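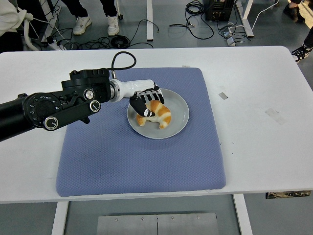 Chapter 4
Inspecting Gravity Sewers

A sewer line has to be cleaned before it can be inspected. Grease and grit hide cracks, and a crawler that runs into a heavy deposit will stop or tip over. Most crews jet the line upstream from the lower manhole, pull the debris back, and vacuum it out before the camera goes in.

This chapter follows a crew in the town of Nesby, led by Lucian Cozma, through 600 feet of clay pipe laid in two runs. The crew logged 13 defects. Most were open joints with roots. One was a broken tap that had been letting in groundwater every November, when the water table rises.

You will learn how to set up a manhole for entry of equipment, how to zero the footage counter, and how to code what the camera finds. Section 4.3 covers pipes smaller than 15 inches. Larger pipes are treated in Chapter 5.

Terms to know before you read on: invert, lateral, infiltration, surcharge, offset joint.

4.1 Planning the Work

Start with the maps. Mark each manhole by number and write down the pipe size, material, and direction of flow. Zulmira Rebelo, who kept the Nesby records, found that two manholes on the town map had been paved over. The crew located both with a metal detector before bringing in the truck.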